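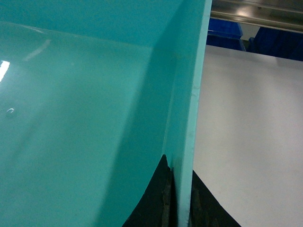
Fig. 1. Wrist camera view with a dark item at the finger. Note the glare on the painted face and the scuffed paint on the edge.

Section 4. Finger inspection and safe handling at the sorting table

This section applies to all Zikwood table cells with painted fingers. It was rewritten in November after the Flerkcombe site pointed out that the old version told the reader to "check the gripper as appropriate", which had been read as permission to look at it kindly from across the room.

Read Section 3 (Stopping and Isolating) first. If you have skipped it, go back. We will wait.

4.1 Who may do this

Anyone signed off at Level 2 or above may carry out the daily check. Changing a finger or altering a grip force needs Level 3. Watching someone else do it a few times does not count as Level 3, however closely you watched.

Sherif Benjelloun keeps the sign-off list for Flerkcombe. Other sites should write the name of their own list keeper inside the front cover, in pen.

4.2 Daily check

Do this at the start of each shift, before the first item is picked.

1. Stop the cell and turn the key to HOLD. Take the key out and put it in your pocket. The hook beside the panel is for the spare cloth.

2. Wait for the arm light to go from green to steady amber. A flashing amber light means the arm is still thinking about it. Do not reach in.

3. Open the fingers with the hand pendant, using the slow setting. Remove anything still held. Support soft items from below as the fingers part.

4. Look at both fingers from the front, the side and underneath. You are looking for cracks, bends, raised edges and loose fixings. A fixing should sit flush with the surface around it. If your fingernail catches, record it.

5. Check the paint along the thin edges. Small chips and scuffs like those in Fig. 1 are wear. Write them down and carry on, provided that no bare patch feels sharp and nothing flakes off when wiped.

6. Wipe both faces with a dry cloth. Use no polish. The paint is quite shiny enough already, as the camera will tell you.

7. Close the fingers on the test block and read the force on the pendant. Compare it with the figure on the cell card.

8. Sign the card. A tick is not a signature, and neither is a small drawing of a robot.

CAUTION: Never use your own hand as the test block. The slow setting limits how fast the fingers close. It has no opinion on what is between them.

4.3 Checking the camera view

The wrist camera sits close to the fingers, so one finger can take up most of the picture. This is normal at some wrist angles and does not mean the camera has slipped.

1. Bring up the live view on the cell screen with the arm at HOLD.

2. Find the edge of the finger nearest the table. It should show as a clean, straight line against the table top. If it looks doubled or furry, clean the lens.

3. Look for bright streaks on the finger face. Light from overhead will nearly always leave one somewhere. Glare on the finger can be ignored. Glare lying across the held item cannot, and the wrist should be turned until it moves off.

4. Check that the item can be told apart from any shadow on the finger. Dark, matt materials are the worst for this. If two people looking at the screen disagree about where the item stops, treat the view as failed.

5. Save the view to the shift folder under the cell number. "New new final" is not a cell number.

NOTE: Bins and shelving behind the table may show in the view. They do no harm as long as they stay put. If you shift a bin, run the background check in Section 6 before restarting, or the cell will spend the morning being suspicious of it.

4.4 Soft and dark items

Soft items bunch, fold and tuck themselves behind the finger, where the camera can see only part of them. These rules apply whenever the material is soft, whatever the job sheet calls it.

Start at the lowest force on the cell card and raise it one step at a time.

Do not judge a grip from the wrist view alone. Look from the side as well, with the arm at HOLD.

If an edge looks ragged, take the item out and inspect it by hand before it goes any further. It may have come in that way. Record it in either case, and leave the question of blame to the people who enjoy it.

Keep the table top clear of offcuts, pens, gloves and mugs. The cell has picked up all four at one site or another and placed them, very neatly, in the wrong bin.

4.5 When to change a finger

Change both fingers as a pair when any of these applies:

- the pair has done 3,000 cycles on rough material, or the count on the cell card, if lower
- there is a crack of any length
- a paint chip has a sharp or lifting edge
- the fingers no longer meet squarely on the test block
- a fixing has worked loose twice in the same month

Order pairs through the Dakotex parts desk, part 840 for the standard finger and part 116 for the fixing set. Old fixings must not be reused. Put them in the scrap tin straight away, before they start to look useful.

Do not touch up chips with paint from elsewhere. A MacDonald cell was once repaired with a tin left over from a door, and the extra thickness was enough to stop the fingers meeting squarely. The door, we understand, is fine.

4.6 Returning to work

1. Make sure that everyone is outside the marked line. Say "clear" out loud and wait for an answer from each person present.

2. Put the key back and turn it to RUN SLOW.

3. Watch 3 full picks at slow speed. Stay for all of them.

4. If all is well, turn the key to RUN and enter the restart time on the card.

If any pick fails, go back to 4.2, step 1. Faults found after a restart go on the red form, which is kept with the cell card. Faults found by a visitor go on the red form too, with the visitor's name spelt correctly.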